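bonsu19
Painting the back hall this weekend, cant decide. Wife wants white, I want something that hides dog marks. Two coats enough over old green?

Etornam_A
Two coats, sure -- if you prime. White in a hall with a dog, good luck.

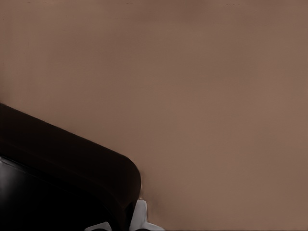

mawuli999
Disagree on skipping white, ours wipes down fine. But get eggshell, flat holds every smudge. If you do go darker, a muted tan like the one in the picture is about as far as I'd take it in a hall with no window. Chocolate browns make it a tunnel.

Etornam_A
Eggshell shows every roller mark tho. Flat for me, always.

bonsu19
Primer it is. Still no color. Will ask her agian tonight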